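Unit 4: Drought, Soil Moisture and Streamflow

Handout for Mon 29 June

Read this before the lab. Bring it with you, along with the rainfall table from the last unit. The terms set off by a colon are the ones you will be expected to use correctly in your write-up.

1. Three kinds of drought

The word "drought" covers several conditions that start at different times and end at different times. We keep them apart in this course.

Meteorological drought: rainfall stays well below the long-term average for a place. What counts as dry in a rainforest would be a wet year in a desert, so the comparison is always local.

Agricultural drought: there is too little water in the root zone for plants to grow normally. It can begin within weeks of the rain stopping if the weather is hot and windy.

Hydrological drought: rivers, lakes, reservoirs and groundwater fall below their usual levels. It comes late and leaves late. A basin can have a wet month and still be in hydrological drought.

Students often lose points by writing that a drought "ended" without saying which one.

2. The Brultuto basin

Our working case is the Brultuto, a small river basin with a forested upper section and farmland below it. The upper section gets 1000 millimeters of rain in an average year. Most of that falls between late fall and early spring. January is the wettest month.

Two streams feed the main river. The Cusater drains steep, rocky ground with thin soil. The Nassar drains a broad valley with deep clay and a shallow aquifer under it. Both get nearly the same rain, and they behave very differently.

After a storm the Cusater rises fast, peaks, and drops back. In a dry summer it can stop flowing altogether and leave a chain of pools. The Nassar rises slowly and keeps running for months on water that seeps out of the ground. Water that reaches a stream this way is called baseflow. When you look at a summer hydrograph for the lower river, nearly everything on it is baseflow from the Nassar side.

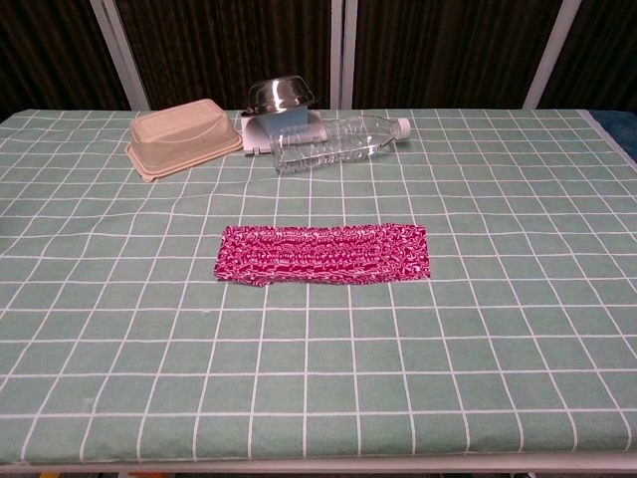

A dry winter therefore matters more to the Nassar than a dry summer does. If the aquifer does not refill in the wet season, there is less to release later, and the effect may not show at the gauge until the following year. This delay is called lag. You will estimate it in the lab by lining up the rainfall and flow records and sliding one against the other.

3. Soil moisture

Soil holds water in the spaces between particles. Three points on the scale are worth memorizing.

Saturation: all the spaces are full. More rain runs off or ponds.

Field capacity: the water left after the soil has drained freely, usually for a day or two.

Wilting point: there is still water in the soil, but it is held so tightly that most plants cannot pull it out.

The water between field capacity and wilting point is what plants can use. Sand has little of it. Clay holds a lot of water in total but keeps a large share below the wilting point. Loam usually does best.

Worked example. A soil can hold 80 millimeters of plant-available water in the root zone. Plants and evaporation together take 4 millimeters a day. With no rain, and starting at field capacity, the store is empty after 20 days. Now suppose the daily loss falls to 2 millimeters in cooler weather. The same store lasts 40 days. In real soil the loss slows down as the store empties, so treat both answers as the short end of the range.

4. What happens to the forest

Trees close the pores in their leaves when water runs short. This saves water but also cuts off the carbon dioxide they need. Short dry spells cost the tree some growth. Long ones can kill it outright or leave it open to insects the next season. Dead leaves and twigs dry faster than living ones, so the fuel on the ground changes before the canopy looks any different.

Deep-rooted trees on the Nassar side stay green longest. The shrubs on the Cusater slopes go first.

5. For the lab

Work in pairs. Use the gauge record from Hovitz, on the lower river, and mark every gap in it before you calculate anything. Plot rainfall as bars and flow as a line, on the same time axis. Label your units.

In the write-up, state the lag you found, which months you used, and which kind of drought your record shows. One page is enough. Attach the plot.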